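The Corner Table at Evden: My Little Gallery

Print this page | E-mail this page

Welcome to the corner table page! If you've been reading the site for a while you know I already did the front window and the supply closet (the closet took me most of February and I still have label glue on my good scissors). So many of you wrote in asking about the break corner that I finally put it up. It's a small corner and this is a small gallery, but I have a lot to say about it, so get yourself a drink.

For the new folks: Evden is the office where I work, upstairs from the bakery in Kenoldale. We do framing orders and shipping paperwork, mostly paperwork. I'm the one who ends up moving the furniture. It isn't in my job description but I can't sit and look at a bad corner all day, I just can't.

The corner used to have a long folding table in it, the kind with the metal legs that pinch your fingers. It stuck out past the pillar and everybody caught a hip on it going for water. I measured and measured and decided we needed something square. I found ours at Hviid, the secondhand place out past the car wash, and it came to $183 with the delivery. I know! For used! But it's light wood and the top is a nice pale tan, and it sits in front of the pillar like it was ordered for the spot. I'd been looking at a darker one there for less money and I'm so glad I held off, since a dark table against all that white would have looked like a piano.

It does show cup marks. I'll say that right now so you don't write me about it later. I wipe it down with Prusesel, the one in the spray bottle and not the tub, because the tub kind leaves a film if you use too much and I always use too much. Spray the cloth, never the table. Then go over it again with a dry cloth (an old T-shirt is best, cut the seams off first).

Now, the sunflowers. Fake, yes! I held out against fake flowers for years. My mother had a bowl of dusty plastic roses on her TV and I swore I'd never do it. But that corner killed two ferns and a spider plant, and who can kill a spider plant? So I went with sunflowers in a little white pot, and I have to tell you they cheer me up every single morning. People touch the petals to check. If you're getting some for yourself, go smaller than you think you want. I brought home a tall bunch first and you couldn't see the person across from you, so those live in the restroom now.

To get the dust off I use a clean makeup brush. You can also hold them under cool water and shake them out over the tub, but take them out of the pot first or you'll have a mess in there that smells like a wet basement.
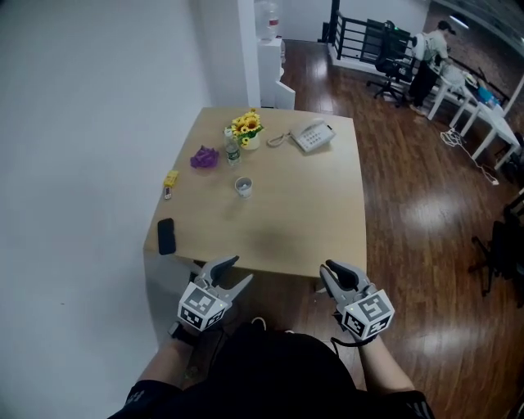
I get asked about the desk phone more than anything else, and the answer is that I love it and it's staying. It's white, it has a cord, and it goes with the pillar and the wall better than anything I could have bought on purpose. The younger people in the office wanted it gone. Fine, but where do you think the front door calls when there's a delivery? Their cell phones are always on silent. That phone rings and you can hear it in the stairwell. The curly cord is the only trouble, because it wants to creep across the table and get into your lunch. Once a month I unplug the handset end, let it hang and spin until it quits, and plug it back in. It behaves for a couple of weeks.

The water was a whole separate adventure. We had it clear over by the copier, which meant wet paper, and I don't think I need to explain how the boss felt about wet paper. Moving it next to the pillar was the best thing I did in the whole project and it cost nothing. You just turn around from the table and there it is. The jugs have a red band on the neck, and please, please, if you work with me and you're reading this, wipe the neck before you turn it over. Full jugs are heavier than they look too, so bend your knees. I learned that one with my back.

Paper cups! I bought a case of 800 because the price was so good, and I had no place at all to put them. They went under my desk, then in the closet I had just finished organizing (I could have cried), and now I keep one sleeve handy in the corner and the rest up on the high shelf. I get the small ones with a printed design. Plain white is cheaper, but you put a plain cup down and five minutes later you don't know if it's yours or somebody's from yesterday. With a print at least you can say you had the pretty one. It doesn't help if everybody has the pretty one. I'm thinking of putting out a pen.

A lot of you want to know how I keep the table clear, and I don't! It's a table people use. Somebody sets down a phone, somebody sets down a water bottle, there's a bag, there's a little box of something, and by the middle of the afternoon it looks like the bottom of my purse. I used to go around putting everything in a basket and then I spent the rest of the day being asked where I put it. Now I have one rule, which is that the table gets cleared at 5 and whatever is left goes on the windowsill in the hall. You'd be amazed how much lip balm ends up on that windowsill. I washed my hands of the umbrellas.

The walls are plain white and I've been going back and forth on that. I have a set of prints at home that would fit, ocean ones, and I also have a clock with a 22 inch face that I got at a yard sale and never found a wall for. A clock over a break table seems kind of mean though, doesn't it? Like you're timing people. A reader sent me a picture of hers with a big cloth calendar and I liked that a lot. I'd have to be careful with nails, since the landlord is fussy about the plaster, so it may be those sticky strips. I don't trust them with anything heavier than a calendar.

Things I still want for the corner: a second plant (fake, I've surrendered), something soft under the table feet because they squeak on the floor, and a small tray for the sugar packets. I saw a tray at Hviid for $53 and laughed out loud in the store. It was a very nice tray. I've been back to look at it once.

If you have a break corner of your own, send me a picture and tell me what you did about the cords. I'm putting together a page of readers' corners next and I've got room for plenty more. Tell me the town, and tell me if it's all right to use your kitchen towel pattern as the background, because somebody's has little pears on it and I'm crazy about it.

Back to the supply closet page, or on to the front window.

Print this page | E-mail this page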